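Sideboard

A sideboard is a long, low piece of furniture used for storing dishes, table linens and serving pieces, and for holding food before it is brought to the table. It usually stands against a wall in a dining room. In the United States the word buffet is often used for the same thing, and a sideboard placed in a living room may be sold as a credenza.

History

Early sideboards were plain tables set to one side of a hall. Drawers and closed cupboards were added in the 18th century, when separate dining rooms became common in larger houses. Some makers fitted the ends with deep drawers for bottles – these were often lined with metal – and others supplied matching knife boxes to stand on top. Victorian models grew taller, with mirrors and carved backs.

After World War II, lower and simpler forms came back into fashion. Sliding doors took up less floor space than hinged ones and suited small apartments.
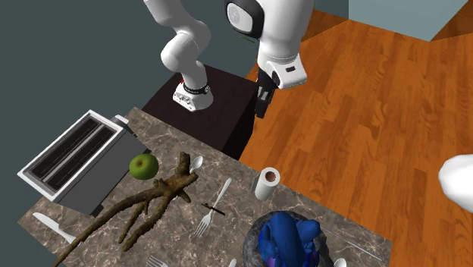 Construction

Most sideboards consist of a case, a top, a back panel and a base or set of legs. The case may be solid wood or a veneered board. Solid tops are normally fastened so that they can move a little as the humidity changes. A top fixed too tightly may split along the grain, often in the first heated winter. Back panels are thin and are usually set in a groove or nailed into a rabbet.

Doors are hinged, sliding or, less often, of the tambour type, in which narrow slats glued to cloth run in a curved track. Tambour doors are hard to repair once the cloth has torn.

Dark finishes were popular for much of the 19th century and again in the 1970s. They show dust and scratches more readily than light ones.

Collecting

Prices depend on maker, condition and size. Original hardware adds to the value, and replaced legs lower it. Very long pieces can be hard to sell – many will not go around the turn of a stairway.

See also

Hutch
Chest of drawers
Welsh dresser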